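공용 주방·탕비 공간 안전 및 위생 점검표 (의견 포함)

마지막 업데이트: 1월

세로라 공유주택에 사시는 분들께 드리는 점검표입니다. 작년에 쓰던 것은 두 장짜리였는데 글씨가 너무 작다는 말씀이 많아서 항목을 조금 줄이고, 대신 항목마다 제가 살펴보면서 느낀 점을 길게 적었습니다. 길어서 죄송하지만 차 한 잔 드시면서 천천히 읽어 주시면 좋겠어요. 점검하시는 분은 [양호] [보완] [즉시 조치] 중 하나에 표시하시고, 의견란은 한 줄이라도 꼭 채워 주세요. 빈칸으로 돌아오면 다음 달에 보는 사람이 처음부터 다시 봐야 합니다.

점검 구역: 1층 공용 주방, 탕비 코너, 복도 쪽 분리배출대
서식 번호: 3346
점검 시간: 오전 10시 무렵, 아침 설거지가 끝난 다음

1. 바닥

1-1. 바닥에 물기나 기름기가 없는가 [양호]
의견: 개수대 앞은 늘 신경 쓰이는 자리인데 이번에는 말라 있었습니다. 아침마다 닦아 주시는 분들 덕분이에요. 다만 냉장고 앞 깔개가 자꾸 밀립니다. 밑에 미끄럼 방지 천을 한 장 덧대었으니 혹시 또 밀리면 접어서 치워 두지 마시고 저한테 말씀해 주세요.

1-2. 타일이 깨지거나 들뜬 곳이 없는가 [보완]
의견: 문턱 바로 안쪽 타일 하나를 밟으면 딸깍 소리가 납니다. 깨진 건 아니고 아래가 조금 빈 것 같습니다. 관리실 접수 번호는 2218이고, 손보기 전까지는 무거운 냄비를 들고 그쪽으로 다니지 않으셨으면 합니다.

1-3. 줄눈에 찌든 때나 곰팡이가 없는가 [양호]
의견: 솔로 한 번 문질러 보았는데 묻어나는 것이 없었습니다. 벽과 만나는 모서리는 걸레가 잘 안 닿으니 다음 분은 손걸레로 한 번만 더 봐 주세요.

1-4. 작은 조각이 떨어져 있지 않은가 [보완]
의견: 쓰레기통 뒤쪽 바닥에 작고 하얀 것이 하나 있습니다. 별것 아닌 듯해도 이런 것이 쌓이면 벌레가 오고, 양말 신고 다니시는 분들이 밟으시기도 하지요. 통을 살짝 당겨서 뒤까지 쓸어 주시면 됩니다.

2. 쓰레기통과 비닐

통 하나에 무슨 항목이 이렇게 많으냐고 하실지 모르겠습니다. 그런데 제가 이 점검을 맡은 뒤로 들은 불편 말씀을 떠올려 보면 냄새 이야기, 비닐이 안으로 말려 들어갔다는 이야기, 국물이 샜다는 이야기가 절반은 되는 것 같아요. 그래서 조리대 아래 구석에 있는 둥근 검정 망 쓰레기통은 따로 한 꼭지를 두었습니다.
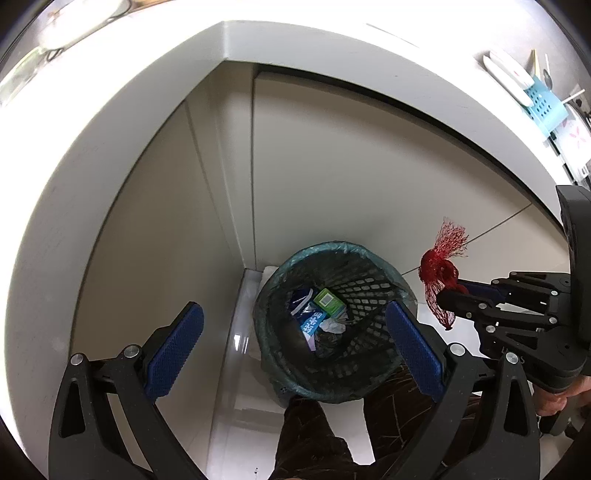
Fereshteh Mohammadi

2-1. 비닐이 테두리 바깥으로 빙 둘러 접혀 있는가 [양호]
의견: 초록색 반투명 비닐이 테두리를 넘겨 잘 접혀 있습니다. 오른쪽 위로 조금 늘어진 자락이 있는데, 이 정도는 괜찮습니다. 오히려 나중에 묶을 때 잡기가 좋지요. 바닥에 끌릴 만큼 길면 발에 걸리니까 그때는 한 번 더 접어 주세요.

2-2. 통이 지나다니는 길을 막지 않는가 [양호]
의견: 벽이 꺾여 들어간 구석에 놓여 있어서 좋습니다. 예전에 누가 개수대 옆으로 옮겨 놓으신 적이 있는데, 설거지하다 뒤로 물러서면 딱 걸리는 자리라 제가 다시 가져다 두었습니다. 청소하느라 잠깐 빼셨더라도 끝나면 구석으로 돌려놓아 주세요.

2-3. 내용물이 테두리를 넘지 않는가 [양호]
의견: 초록색과 흰색이 섞인 작은 종이갑 같은 것, 파란 포장지, 구겨진 흰 휴지가 담겨 있고 위로 넘치지 않습니다. 손으로 꾹꾹 눌러 담는 것은 하지 말아 주세요. 속에 꼬치나 깨진 조각이 있으면 다칩니다. 찼다 싶으면 그냥 묶고 새 비닐을 씌우시면 돼요. 비닐은 아끼지 않으셔도 됩니다.

2-4. 종이갑과 깨끗한 비닐 포장을 따로 모으고 있는가 [보완]
의견: 이 부분은 살살 부탁드리고 싶어요. 작은 갑은 납작하게 펴서 복도 배출대의 종이 칸에, 포장 비닐은 음식물이 묻지 않았으면 비닐 칸에 넣어 주세요. 묻은 것을 씻다가 물을 한참 쓰게 될 것 같으면 그냥 일반 쓰레기로 버리셔도 됩니다. 저도 바쁜 아침에는 그럽니다.

2-5. 그물망을 뭉쳐서 버리는가 [양호]
의견: 빨간 그물망은 이렇게 뭉쳐진 채로 넣는 것이 제일 낫습니다. 펼쳐진 채로 들어가면 다른 쓰레기에 얽히고, 비닐을 묶을 때 꼬리가 삐져나오거든요. 한 번 매듭지어 넣으시면 더할 나위 없고요. 망에 금속 클립이 달려 있으면 떼어서 따로 버려 주세요. 클립 끝이 비닐을 찢은 적이 두 번이나 있었습니다.

2-6. 물기 있는 것이 들어 있지 않은가 [보완]
의견: 통 옆면이 마름모꼴로 뚫린 망이라, 비닐이 찢어지면 그대로 바닥으로 샙니다. 국물, 젖은 차 찌꺼기, 과일 껍질은 꼭 음식물 통으로 보내 주세요. 지난번에 커피 찌꺼기가 새서 줄눈에 갈색 물이 든 것을 지우느라 저녁 시간을 다 썼답니다.

3. 조리대와 선반

3-1. 조리대 가장자리에 위험한 물건이 걸쳐 있지 않은가 [양호]
의견: 흰 조리대는 모서리가 두껍고 둥글게 돌아가 있어서 부딪혀도 덜 아프지만, 그래도 아이들 이마 높이입니다. 칼과 가위는 쓰신 다음 바로 꽂이에 넣어 주세요.

3-2. 세제와 식품이 따로 보관되어 있는가 [즉시 조치]
의견: 위쪽 선반에서 미틱스 세정제가 식초 병 옆에 나란히 서 있는 것을 보고 깜짝 놀랐습니다. 병 모양이 비슷해서 졸린 아침에는 누구라도 헷갈릴 수 있어요. 그 자리에서 아래 칸 바구니로 옮기고 이름표를 붙였습니다. 사리피 식료품에서 받아 온 큰 통에 세제를 덜어 쓰시는 분도 계신데, 음식 담던 통에는 덜지 말아 주세요. 이것만은 꼭 부탁드립니다.

3-3. 행주와 수세미 상태 [보완]
의견: 수세미를 모두 새것으로 바꾸었습니다. 행주는 널어서 말려 주세요. 수도꼭지에 뭉쳐 걸어 두면 겨울에도 냄새가 납니다.

4. 전기와 불

4-1. 주전자와 밥솥 전선이 물 가까이에 있지 않은가 [양호]
의견: 플라두라 주전자 선을 벽 쪽으로 돌려 고정해 두었습니다. 선이 짧아져서 불편하다는 말씀도 들었는데, 조금만 익숙해져 보시고 그래도 불편하시면 자리를 같이 찾아봅시다.

4-2. 소화기 압력 바늘이 초록 칸에 있는가 [양호]
의견: 이상 없습니다. 앞에 장바구니를 걸어 두지 말아 주세요.

4-3. 가스 밸브 [양호]
의견: 밤에 마지막으로 쓰신 분이 잠그기로 한 약속이 잘 지켜지고 있습니다. 고맙습니다.

이번 점수는 100점에 68점입니다. 낮아 보여서 속상하실 수도 있는데, 3-2번 한 항목이 크게 깎인 탓이고 그건 이미 고쳤습니다. 다음 점검 때는 타일과 분리배출부터 다시 보겠습니다. 혹시 직접 돌아보고 싶으신 분은 저녁 먹고 주방으로 내려오세요. 점검판 하나 더 챙겨 둘게요.

댓글

ㄴ 3층 끝방: 그물망 클립 이야기 뜨끔했습니다. 양파 망은 앞으로 클립 떼고 버릴게요.

ㄴ 귤껍질: 귤껍질도 음식물 통 맞지요? 말린 것도 그런지 궁금해요.

ㄴ Fereshteh Mohammadi: 네, 저희 건물은 말린 것도 음식물 통으로 모으고 있어요. 많으면 잘게 잘라 주시면 고맙겠습니다.

ㄴ 야간근무자: 밤에는 비닐 새것이 어디 있는지 못 찾겠어요. 서랍에 표시 좀 부탁드립니다.

ㄴ 2층 새내기: 의견란이 길어서 좋아요. 타일 소리 저만 들은 줄 알았어요.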